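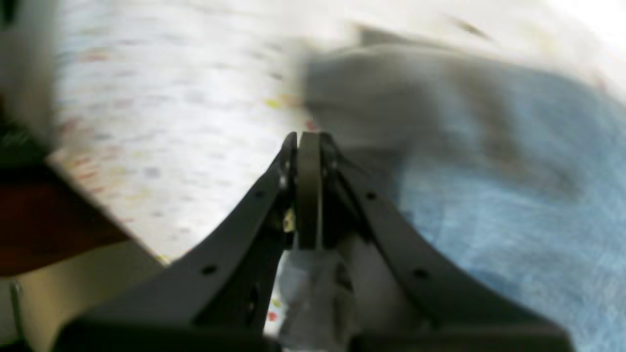

The floor in apartment 743 was the reason I signed the lease, and I will defend that to anyone. White, with flecks all through it - red, pink, purple, yellow, gray - like somebody had thrown a birthday party and then poured glass over the whole thing. The woman from Cludell Rentals kept trying to show me the closets. I kept looking at my feet.

"It goes all the way into the kitchen?" I asked.

"It goes everywhere," she said, a little sadly.

That was January. By the end of February I owned a mattress, a kettle, one very good lamp, and 11 boxes I hadn't opened, and my sister was coming on the evening bus from Mabula with her daughter, who was five and had opinions. So I had one day to turn the place into somewhere a person could visit, and I was thrilled. I love unpacking! I love the squeal of the tape and the moment when you fold back the flaps and find out what your past self thought was important. (My past self thought a single oven mitt was important. She wrapped it in newspaper.)

I started with the kitchen box and went wrong right away, since the kitchen box was full of scarves. The scarf box was full of pans. I have no explanation. I'd packed in Pustance in one night with the radio turned up and I remember feeling extremely organized.

By noon there were plastic bags all over the place. Everything I own had apparently been put in a bag before it was put in a box, and each bag, once emptied, puffed itself up and went off across the floor whenever I opened a door. I chased them. I stuffed the small ones inside a bigger one and the bigger one inside a bigger one yet, and it sat by the stove breathing out slowly, like a cat that didn't want to be held.

The bead jar was in the box marked TAXES.

I should say that the bead jar was our grandmother's, and that when we were kids my sister and I were allowed to pour it out on a tray exactly once per visit, if it was raining. Glass beads, no two from the same necklace. There were 348 of them. I know because she wrote the number on the lid, in pencil, after the time we lost one, and we crawled around her kitchen until bedtime and found it in the dog's bed. She counted them back in out loud. I had been in charge of the jar for years now and I'd wrapped it in a scarf, a sweater, and a bag, and then tied the bag in a knot so tight I had to go at it with my teeth.

The knot gave all at once.

You would think you'd hear a jar lid go. What I heard was rain, indoors, a beautiful bright clatter running away from me in every direction, under the stove, down the hall, toward the bathroom. Then one last bead, taking its time.

I looked down. Red, pink, purple, yellow, gray.

Every color that floor had, the beads had too.

I laughed so hard I had to hold the counter. Then I took off my shoes and got down on my stomach with the good lamp beside me, tipped over so the light ran low across the floor, and there they were, each one with its own little shadow. The flecks had none. I swept them in with the side of my hand, a few at a time, and I found some things out about my apartment - that it slopes toward the window, for instance, and that the space under the radiator is warm and smells like toast.

When the buzzer went I had 11 boxes open, no chairs, no dinner, and dust on both elbows. My sister stood in the doorway with her suitcase and looked at the lamp lying on its side. She looked at the lid on the counter, with the pencil on it.

"You didn't," she said.

"Take off your shoes."

My niece already had hers off. She dropped flat on the floor in her coat, put her cheek against it, and closed one eye.

"There's a purple one," she said. "There's another purple one. Can I sleep here?"

We ordered noodles from Braltura downstairs and ate them in shifts, so that somebody was always looking. It had started to rain by then, the real kind, all down the kitchen window. My sister held the jar in her lap and counted out loud.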